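Dec 31, 2018
Posted by the bench support desk, Berkora

Ticket 114 – motor leads tangling in the parts bins
Status: open, waiting on new bins

Picking this one up again before the holiday, as I'd like it off my list! The complaint that came in was simple enough: whoever builds the Neltum fan kits reaches into the bin for one motor and gets three, all knotted together by their leads. Twice now a connector has been pulled half off its wires, and one time the motor went on the floor (we found it under the radiator, still fine, I tested it).

First thing I tried was a smaller load. We used to tip in a full bag of 40 and hope for the best, which was silly, and I cut that down to a single layer. Much better straight away. The small motors with the blue band are light enough that they follow their own wires around, so you really do want some bare plastic between them.

Second thing – I split the boards off into their own bin. They'd been sharing with the motors since July, and the leads kept hooking on the capacitors. Now it's motors in the shallow yellow bin at the top left, the round boards in the one under it, and the steel tray in the middle with a sheet of white paper in it.
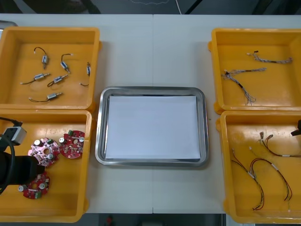
Dierckx wrote back on the ticket that the paper is fine by them but the boards shouldn't be lying loose in plastic at all, and could we please get some anti-static liners before the next batch of 30 goes through.

Fair point, and I should have thought of it myself. I've asked Ilesik for a price on liners cut to fit, and for a divided bin as well, so each motor can have its own slot and the wires stay put. Until those come, please keep to one layer, lift each motor by the metal body and never by the lead, and leave the pink and red boards where they are unless you're wearing the strap.

I'll leave the ticket open until the liners are in and I've run a full batch without a knot.

Recent tickets
Solder fume fan rattles on low
Label printer skips every other label
Neltum kit: screws too short for the back plate
Bench lamp flickers when the heater is on

This site uses cookies to keep you signed in. By continuing you accept our cookie policy.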